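Speaker notes: Shapes, colors and a board on the table
Talk for the Sunday meeting of the Virndale toy makers' circle, afternoon part
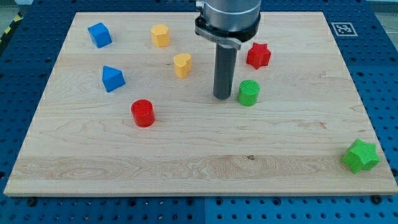

Good afternoon, and thank you for staying after the coffee. I will speak slowly, because English is my third language and also because the hall has a strong echo. If you do not hear me at the back, please lift your hand.

My subject is small. I want to talk about sorting blocks, and about the surface we put under them. I have made blocks for the Promico shop for several years, and most of my mistakes were made with the surface.

(Wait here until people have found their chairs.)

First part: how many blocks.

My first set had far too many pieces. Children poured them out and walked away. Now I work with eight blocks on the board: two blue, two yellow, two red, two green. Every color comes as a pair, but the two of one color never have the same form. There is a blue cube. There is a yellow block with six sides, and there is a yellow heart. One of the green ones is a cylinder.

I like this arrangement because the child can put the two yellows together and then look at them again. They are the same and they are also different. With a heart and a six-sided block you can talk about this for a long time, even with a child who has few words.

(Ask: who here has made a heart? Let two or three people answer. Do not let it become a discussion on glue.)

Second part: the board.

The board is pale, the color of maple. I tried dark boards before. Blue on dark brown was difficult to see in the evening, and green was worse. On a light board all four colors are clear.

You will notice the grain. It goes from left to right in fine lines, and toward the front there is a wider band where it becomes wavy. In that band there is also a small dark spot. A customer in Kpodo wrote to me that I should throw away any board with a spot. I do not agree. Children find the spot and put a block on it, and then it is a game which I did not have to invent. But please feel it with your finger. If it is rough, it must be sanded.

A large board is better than a small one. The blocks need air between them, so that a small hand can take one and leave its neighbor standing. My old board was the size of a tea tray and everything fell on everything.

(Drink water.)

Third part: what we learned from the orders.

I will give only a few numbers. Last year the shop sold 1434 sets. From these, 697 went to schools and 263 went to libraries. The rest went to families. The schools ask most often for spare blocks, and the one they ask for is the heart. I think it goes home in pockets.

The workshop in Hirnard makes a set with numbers printed on each block. It is good work, but I prefer no printing. When there is a number on a block, the adult begins to teach, and the child begins to wait.

Fourth part: how to begin with a group.

Put the blocks far apart, in no order, and some of them turned a little. A cube which is tilted toward you shows its top and two of its sides, and this is a good first question: how many sides can you see, and how many are hiding? Do not make straight rows. When I make straight rows, the children think the work is already finished.

Let one child move one block. Then the next child. Leave the adults' ideas for the end.

(If there is time, tell the story about the varnish. If it is already four o'clock, leave it out.)

I have price lists for the plain boards by the door. Please return the pencils. Now I am happy to take your questions, and if I do not understand one, I will ask you to say it again.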